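Clendo abre en Surden un servicio de ordenación de armarios y ropa de casa

La empresa recoge, dobla y guarda toallas, paños y mantas en los muebles del cliente, y revisa los estantes antes de llenarlos

8 de febrero de 2022 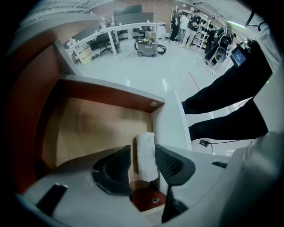

Clendo ha puesto en marcha en Surden un servicio de ordenación de armarios para viviendas y oficinas pequeñas. La empresa, que hasta ahora se dedicaba a la limpieza de locales, ofrece la colocación de ropa de casa en muebles abiertos, estanterías y armarios con puerta. Las primeras visitas se hicieron en el barrio de Tian, donde la compañía tiene su almacén.

El servicio se contrata por visita. La tarifa básica es de 93 euros e incluye el vaciado de un mueble, la limpieza de los estantes, la revisión de los herrajes y la colocación de las prendas. Los muebles adicionales se cobran aparte. No se incluyen el lavado ni el planchado, aunque el cliente puede pedirlos al hacer la reserva si la ropa se recoge el día anterior.

La parte más solicitada durante el periodo de prueba fue la de los textiles de uso diario. En total se guardaron 1537 piezas, de las que 891 eran toallas y paños. El resto fueron sábanas, mantas pequeñas, manteles y alfombrillas de baño. La empresa no ha facilitado el número de hogares atendidos.

Los paños de pelo y las telas esponjosas se guardan enrollados o doblados en tiras y de pie, con el borde hacia arriba. Según Clendo, de esta forma se saca una pieza sin mover las demás y el pelo se aplasta menos que en una pila. Las sábanas y los manteles siguen colocándose en horizontal, con el lomo del doblez hacia fuera. En los huecos de poca altura, la ropa se dobla una vez más para que no roce con el panel superior al sacarla.

Los muebles abiertos, sin puertas ni cajones, reciben un tratamiento distinto. La empresa recomienda dejar libre una franja en la parte delantera del estante y no apoyar los tejidos claros contra el fondo de madera sin haberlo limpiado antes. El polvo se acumula sobre todo en las esquinas traseras y en la unión del panel lateral con la base. Para retirarlo se utiliza un paño seco y después otro ligeramente humedecido, y el mueble se deja ventilar antes de volver a llenarlo.

También se comprueban los tornillos, las tapas y los embellecedores metálicos que quedan a la vista en los paneles. Una pieza mal asentada puede enganchar el hilo de una toalla, y los paños de rizo son los que más lo notan. Si el mueble necesita una reparación, el personal lo anota en la hoja de visita, pero no la realiza. Clendo remite esos casos a Ruvness, un taller de montaje y reparación de mobiliario situado en el mismo barrio.

Ruvness se ocupa de cambiar estantes combados, fijar cantos laminados que se han despegado y sustituir tapas de tornillo perdidas. El taller cobra sus trabajos por separado y da presupuesto previo. En los cantos, el arreglo más frecuente es volver a encolar el extremo inferior, que es el que recibe los golpes de la fregona y de los zapatos. El encolado requiere dejar el estante sin carga hasta el día siguiente.

El servicio se presta también en salas de trabajo y oficinas que guardan bayetas, paños o material de aseo en armarios bajos. En estos espacios, la visita se concierta fuera del horario de mayor actividad para no ocupar las zonas de paso. Clendo pide que los cables se retiren del suelo antes de empezar y que se deje espacio suficiente para abrir las bolsas de ropa junto al mueble. Las mesas y las sillas no se mueven salvo que impidan llegar al armario.

Cada visita la realizan 2 personas. Una vacía y limpia el mueble mientras la otra clasifica la ropa sobre una mesa o una sábana limpia. Las prendas rotas o muy gastadas se separan y se entregan al cliente en una bolsa aparte. La empresa no tira nada sin autorización por escrito, tampoco los paños de cocina con manchas, que muchos hogares conservan para otros usos.

Al terminar se deja una hoja con la distribución de los estantes. En ella figura qué se ha guardado en cada hueco y cómo se ha doblado. Los clientes que lo pidan pueden recibir etiquetas adhesivas para los cantos, en blanco o en gris, con un suplemento de coste. Las etiquetas no se colocan sobre madera sin tratar.

Las reservas se hacen por teléfono o en el mostrador de Clendo en Tian. Para fijar la visita hay que indicar las medidas del mueble, si tiene puertas y qué tipo de ropa se va a guardar. Las cancelaciones no tienen coste si se comunican con un día de antelación. Cuando el mueble resulta más grande de lo indicado, el precio se revisa antes de empezar el trabajo y el cliente puede renunciar a la visita.

El servicio se mantendrá en Surden hasta mayo con las condiciones actuales. La empresa estudia ampliarlo después a los municipios cercanos e incluir los zapateros y los armarios de recibidor, que por ahora quedan fuera de la tarifa básica.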